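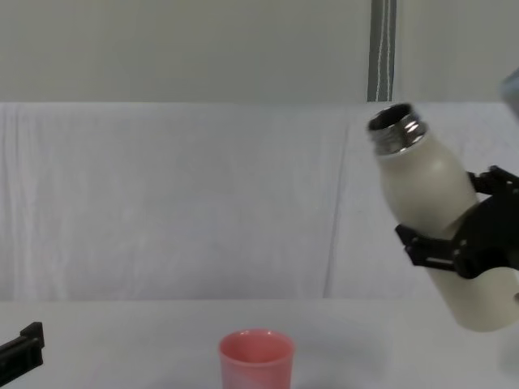
13 May 2018

Tonight was the spring concert of our choir in Losamberg, and I am still too awake to sleep, so I write. We sang in the old school hall, because the church has work on its roof until November. I arrived early with my folder and my black shoes in a bag. My throat was dry already on the tram, and I thought with longing of a cream-white bottle with a silver metal neck, open and without its cap, like one I had at home. I had brought only mints.

There were 157 people in the hall. Last year we had 192, but then the weather was bad and people wanted to be indoors. Mr Golob, our conductor, said before we went on that a smaller audience listens better. I do not know if he believes this. He had a new shirt and the label was still on the collar, and one of the altos took it away very gently.

The first half went well. In the second song the tenors came in one bar too soon, but they were so sure of it that the rest of us followed, and the pianist too. After the interval came Adwoa Bonsu with her solo. She has sung with us for only six months. She stood quite still with her hands down, and the hall became so quiet that I could hear the clock above the door. When she finished, the people waited a moment before they clapped. I had to look at the floor, and then I nearly missed our entry.

The last piece was the long one from Furnusen, which we have practised since the winter. I held the high note on page 20. In rehearsal I never had enough breath for it - tonight I had, and even a little left over.

Afterwards there was soup and bread at the Gemo, where they had kept the big table for us. Mr Golob talked already about the autumn programme. He wants something in Latin. I said yes to everything, and walked home with two of the sopranos, who sang the tenors' wrong entry all the way to the bridge.

Tomorrow I must iron the blouse and return the folder.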